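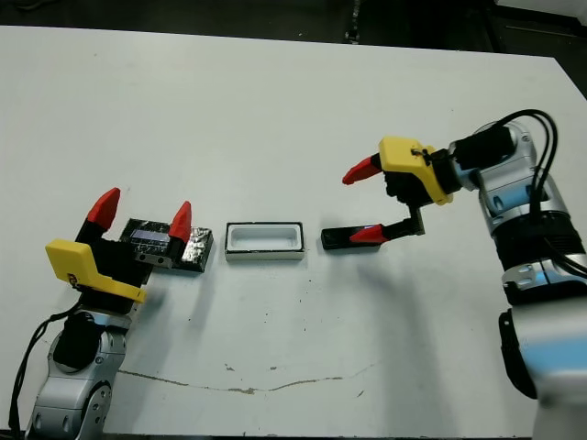 Workshop tips: sharing a bench with two arms

Posted in Workshop, Safety, Tidy Benches

Quick one tonight as people keep asking for the bench rules and I keep typing them out by hand. These are the ones we use at Lorkham. Some come out of the manual, some come out of getting it wrong. Read your own manual first, yours may say different and yours wins.

Before you switch on

Clear the bench. Only the things for the job stay on it. No mugs, no pencils, no tape measure you'll be wanting in five minutes.

Wipe down with a barely damp cloth, then a dry one. Grit under a flat item makes it rock and then the fingers land skew. Old marks that won't shift, leave them. Don't go at a worn top with scouring powder, you'll just make more dust.

Cracks and seams: run a fingernail across. If the nail catches, so will a thin thing being slid over it. Fill it or keep the work to one side of it.

Cables up and back, with enough slack for the full reach. Move each arm slowly to both ends of its travel and watch the loop the whole way. If it goes tight anywhere, stop and re-tie. Hook and loop straps, not zip ties – you will be undoing them again by November.

Stop button where your hand falls on it without looking. Test it. Every session, not every month.

Marking out

Each arm gets its own half and there's a shared strip in the middle. Ours is marked on paper, Drita Stojanovska did the drawing and it hangs by the door. Only one arm in the shared strip at a time unless the job is a handover, and a handover gets run slow first with nothing in the fingers.

Parts in a row with gaps between. Wide enough for open fingers to come down either side of one without nudging the next. If you have a tray, put it in the middle where both can get at it, long side square to the bench edge. Trays wander. Check it after every few runs.

Speed

Our lot at Roy work in millimetres so I will too. Never let the reach line go past 800 from the base, and anybody standing watching keeps 2000 back. First run of anything new is at the slowest setting, start to finish, even if it's only a small change. Espcially if it's only a small change.

Uthai Duangkaew likes to do the first three runs slow. I do one. He has fewer breakages than me so take your pick.

Fingertips

Check them before you start. Look for splits, shiny patches, a tip that turns when you twist it. Bright coloured tips are worth having, you can tell from across the room where the fingers are pointing.

Wipe with a dry lint-free cloth. Bit of mild soap if they've got greasy, then let them dry right through. No solvent unless the maker says so, some of it turns rubbery stuff to jam.

Change in pairs. One new and one old grips crooked. Write the run count on the box when you fit them – my last pair did 307 and I'd have sworn it was more.

Thin flat things

Phones, tablets, thin cases, all a pain. Fingers want something to close on and there's not much. Things that help:

Overhang the bench edge a little, if the job allows.
Press near one end and see if the far end lifts. Gently. Never on glass.
Thin mat underneath, gives the tips somewhere to go.
Lower the grip force and then lower it again.

Foil, tape and anything crumpled

Foil tears and then you've got bits of it everywhere, and it conducts, so keep it well away from open connectors and battery ends. Grip on the solid part of the item and leave the foil alone. Pick up scraps with the power off. Same goes for loose screws.

Anything with a battery inside: do not squeeze it to find out how strong it is. If it's swollen, dented or smells sweet it doesn't go on the bench at all.

Hands

Hands out of the shared strip while the arms have power. Doesn't matter that it's paused. Paused is not off. Jacinto Arriaga wrote that on the whiteboard in letters as tall as your hand and it's still there.

Sleeves rolled, lanyards off, long hair tied back. One person drives, and that person says "moving" out loud before anything moves. Feels daft for a week.

Packing up

Park both arms low and away from each other. Fingers open. Power off at the wall, not only the switch on the box. Then wipe down and put parts back in there tub.

Write up anything odd, even a funny noise. Letay Gidey keeps our book and she would rather have ten lines about nothing than a gap.

Next time: sorting out the lights over the bench, glare on shiny parts and so on. If anyone has a good cheap diffuser leave a comment, the Erkamton one yellowed on me.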